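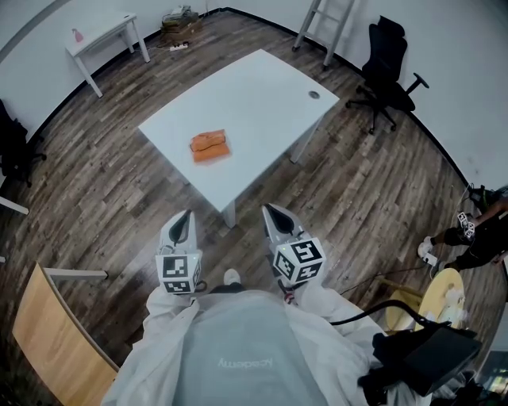

Jostel Vetusero work table: review

Last updated: April

The Vetusero is a plain rectangular table, white top, white legs, with a round gray cable grommet set near one far corner. We bought it for folding and sorting cloths and have used it daily for 3 months. Model number on our invoice is 1808.

Surface. Flat across the whole top. Orange cloth shows up clearly against the white, and a crease is easy to find and straighten. Lint shows too, so expect to wipe it down. Cotton slides a little when you pull a fold tight.

Grommet. Well placed for a lamp or charger. For folding it is a nuisance — a large cloth laid out to the corner catches on the rim. A flush cap would fix this, and Jostel does not supply one.

Stability. On our wood floor it rocked until we put a Shim pad under one leg. Two would have been better. It has been steady since.

Assembly. Two people, 13 bolts, one hex key. The leg bolts need retightening after the first week.

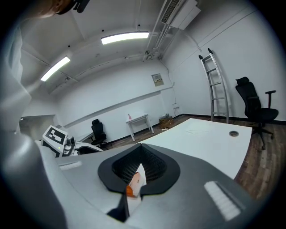
The room at the Osville unit: white walls, wood floor, fluorescent ceiling lights.

Glare is the other point to note. The top is pale, and under tube lighting it gets tiring by late afternoon. We moved ours a short way and it helped.

Verdict: a sound table for light work. Choose the version without a grommet if you fold large items.

Comments (2)

benchleg: Same rocking here, tile floor. One pad cured it.

m_otter: Does the top stain? Mine picked up a blue mark from denim — came off with dish soap.

We use cookies to remember your settings. Accept / Manage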